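Unit 6 handout: Reporting on kidnapping and hostage cases
Reading notes for the second half of the course. Bring these to the July workshop along with your draft.

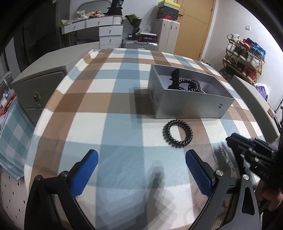
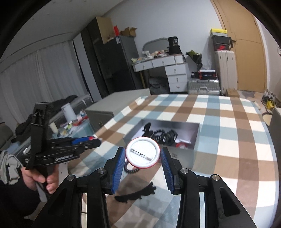 Emese Lakatos

1. What the unit covers

We look at how news desks handle a hostage case from the first report to the release or death of the captive. We do not cover ransom law, which is in Unit 8.

2. The first report

The first word often comes from a relative, an employer or a local official. Each of them knows a different part of the story and has a different reason to speak. Write down who said what, and at what time, before you write a sentence of copy.

Do not merge two accounts into one. If the employer says four staff are missing and the police say three, report both numbers and name both sources.

3. Attribution

"The government said" is too thin if you know which ministry it was and how the statement was made. An emailed statement, a phone call and a post on social media carry different weight. Say which one you have.

Claims by the group holding the captive need the same care. Note whether the claim has been checked by anyone outside the group. If it has not, say so high in the story.

4. Naming the captive

Check whether the family has been told. Check whether the employer has asked for the name to be held back, and on what grounds. A desk may agree to wait, but the decision and the person who made it should be logged.

Leave out the following unless an editor clears them: military service, family money, religion, past work for a government, home address.

5. Video and deadlines

A video made by captors shows a person speaking under threat. Describe that it exists and quote as little as you can. Deadlines set by captors are often moved or ignored, so avoid any countdown wording.

6. Class exercise

Use the Flulinham case file. An aid group, Vestergaard, has lost contact with a driver and a nurse on the Trulport road. You have a statement from the aid group, a call with a district officer, and an unsigned message.

Write a 100-word alert first. Then write a story of no more than 400 words. Mark every fact with its source in the margin. Dalia Hajji will read the alerts and I will read the stories.

7. Due date

Both pieces are due 6/1/21. Late work loses one grade step.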